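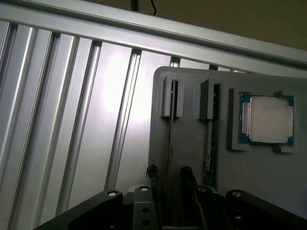
Lelora kit — progress report to 23 June 2023

3 shares · 0 comments

Short one this time, the full write-up comes with the final claim. Covers everything since the March report.

Where we are

Review of the Lelora rebuild kit is past halfway. Kit is from Nedeljković: printed part trays, the arm recipes that go with them, and the Mirnunar software that ties the two together. Question you're paying us to answer is whether a small refurbishing shop like Skamside could buy it, put it on arms it already has, and get old office desktops filled with memory, drive and processor without somebody minding it all day. Answer so far: memory yes, drives nearly, processors not yet.

Trays

The trays are the best bit of the kit. Upright slots for memory, pockets for the rest, a raised frame with corner clips for the processor. We did the first tests with our own foam cut-outs and they were hopeless, parts leaned over and the fingers came down on the edge. No more of that. Tray files come with the kit so we can print spares on site. Extra ones from Nedeljković are £300 a set, which I'd call steep.

Two complaints. Printed surfaces are a bit rough inside the narrow slots, and a module will sometimes stick on the way out. Light sanding sorted it but a customer shouldn't have to. Also the clips on the processor frame are too stiff — the arm tugs, Mirnunar sees the force and stops. Safe, but slow. Supplier has promised a softer version, no date yet.

Picking

Target in the agreement was 1000 logged picks. We're at some 1000 already if you count the foam tests, but I don't think we should count those, so call it still in progress. Proper figures will be in the final report, split by part.

Memory is dull now, in a good way. Flat modules and upright ones both come out cleanly and the recipe for each is a few lines in Mirnunar. Drives took longer. Label side matters more than we thought, as the fingers slide on a shiny label and grip fine on bare casing.

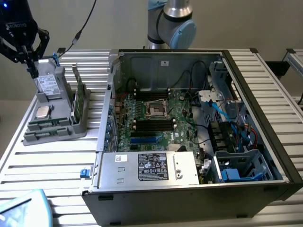

Changed the finger pads twice over that and settled on the softer ones, at the cost of a slightly wider opening. Wider opening then meant the gap between tray and drive wall was too tight, so the recipe had to come in at a different angle. Half a day gone. The handbook has nothing on any of this and it should have.

Placing

Harder, as expected. Memory slots want a straight push and both latches open beforehand. Recipe assumes they are open. If one has flopped back it pushes anyway until the force limit trips. We've asked for a check step.

Processor placing is on hold till the new clips come. Lever and retention frame are opened by hand for now, and I'd like to keep it that way in the final reccomendation whatever the supplier says. Bent pins are not worth it.

Power supplies and cabling were never in scope. Mentioning it again only because the last call drifted that way.

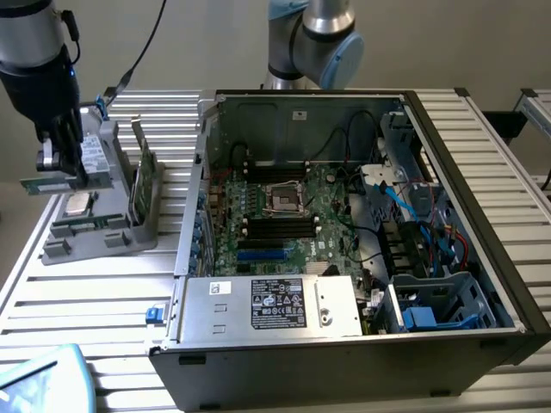
Card held over the tray at the Skamside bench, desktop case open alongside.

Software

Mirnunar is decent. Setup took under a day, the recipe editor is plain enough that the bench staff wrote thier own by the second week. Bad points: log export is awkward, it forgets the tray position if you close it without saving, and the error messages are mostly codes. We've sent Nedeljković a list of 17 faults and wishes. Most of the small ones are fixed in the latest release, the tray position one isn't.

Money

On budget overall. Overspent slightly on finger pads, underspent on travel. No change asked for.

Next

— softer processor clips in, then retry placing
— drive recipe run from start to finish with no hand on it
— more than one model of desktop, the recipes are tied to this layout so far
— proper timing against a person doing the same job
— write up what a shop would need to buy on top of the kit

Biggest risk is the clips being late. If they slip past the next review point I'd rather report processors as not tested than rush it. Please say if that's a problem for your side.

Share this update · 3
Comments (0)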